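不是会友，能不能借教堂办追思礼拜？

Amarachi Nwankwo 提问
版块：教会生活 > 丧礼与追思
发布于 2020年8月25日

我姨妈六月份在外地去世，骨灰已经带回 Wollham。家里想给她办一个追思礼拜，地点想选 Afolabi 路上的那间教会。姨妈生前不是那里的会友，只是有几年跟着邻居去过主日聚会，圣诞节也去唱过诗。我们家其他人基本不去教会，我自己小时候受过洗，现在很少聚会。

想问几件事：

教会一般会不会让非会友使用礼堂？需要找谁开口，是直接找牧师，还是先打办公室电话？

费用怎么算？我在网上看到另一个镇的教会写着场地费399，不知道是不是都差不多，也不知道给牧师和司琴的要不要另外算。

姨妈喜欢的几首歌不是圣诗，能不能在礼拜里放？还有她的一个老同事想上台讲几句，他不信教，这样会不会不合适？

预计来的人不多，大部分是亲戚和以前的同事。现在人数又有限制，我们也想知道教会会怎么安排座位。谢谢。

Reinhold Hagedorn 回答

我在教会办公室做过几年行政，接过不少这样的电话，按我的经验说一下。

多数地方教会愿意接待非会友的丧礼和追思礼拜。你姨妈参加过那里的聚会，又有会友做邻居，这一点打电话时要先说清楚。最好请那位邻居先跟牧师提一声，然后你再打办公室电话约时间见面。不要只发邮件，小教会的邮箱有时一个星期才看一次。

见牧师之前准备好这些：姨妈的全名和生卒日期，两三个你们可以的日子，预计人数，谁是家属代表。牧师通常会问她的信仰情况，照实讲就行。我见过有家属怕被拒绝，把去世的人说成热心信徒，结果牧师在讲道里照着说，下面的亲戚都听得出来，场面很尴尬。

费用各教会差别很大。有的对会友免费，对外收场地费；有的不定价，只收奉献。你看到的399是别处的价，不能拿来套。要问清楚里面包不包括清洁、音响和司琴。牧师那一份多数是另外给，用信封装好，礼拜结束后私下交给他。我以前所在的 Donska 那间教会，场地加茶点收过1000，但那是用了副堂整个下午。

歌曲的事要提前问。有的教会只接受圣诗，有的允许在进场或散会时放别的音乐，礼拜中间唱圣诗。把歌词打印出来带去给牧师看，比口头说歌名有用。

老同事讲话一般没有问题，教会叫“追思分享”或者“述史”。请他写稿，控制在3分钟以内，讲他认识的那个人就可以，不需要他祷告或者引经文。顺序通常放在讲道之前。

座位和人数听教会的，他们手上有当地的规定。你需要做的是提前给一份名单，注明哪些人是同住的，可以坐在一起。

补充一点：骨灰是否放在台前，也要事先讲。有的教会会准备一张小桌子，有的希望骨灰由家人自己捧着或者另外安放。

Jummai Edet 回答

去年我给我父亲办的，也不是会友，牧师来家里坐了一个下午，什么都没多问就答应了。所以先去问，别自己吓自己。

茶点那部分我多说几句。我们那边的姐妹会主动说要帮忙，我一开始不好意思，后来答应了，帮了大忙。她们问我父亲爱吃什么，我说水果，她们就准备了水果和一点饼干，没有弄大餐。现在这种时候，很多教会不让摆自助桌了，可以改成每人一小袋带走，里面放一个桃子、一瓶水、一张程序单，很简单，老人家也拿得动。
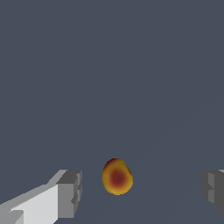

像桃子的水果，挑熟一点的，当天分装。

程序单不用印得很厚，一张纸对折就够。封面放照片和生卒年，里面写歌词和经文，背面写一句谢谢。我们多印了2倍，结果剩下一大叠，你按名单印就好，另外留几份给没能来的亲戚寄过去。

花也不用买很多。礼拜完了花留给教会，主日可以接着用，他们会很高兴。

Joaquim Baptista 回答

直接去 Liria 殡仪馆问，他们跟镇上的教会都熟，一个电话就能定下来，不用自己跑。费用他们也会一起报给你。

Amarachi Nwankwo 回复

谢谢各位。邻居已经帮我跟牧师说了，约了下星期见面。歌词我会打印出来带过去，老同事那边也请他先写稿。骨灰的事我之前完全没想到，会一起问。

Reinhold Hagedorn 回复

好的。见面时顺便问一下音响由谁操作，要放的歌存在U盘里，提前一天拿过去试一次。有的教会设备旧，只能放CD。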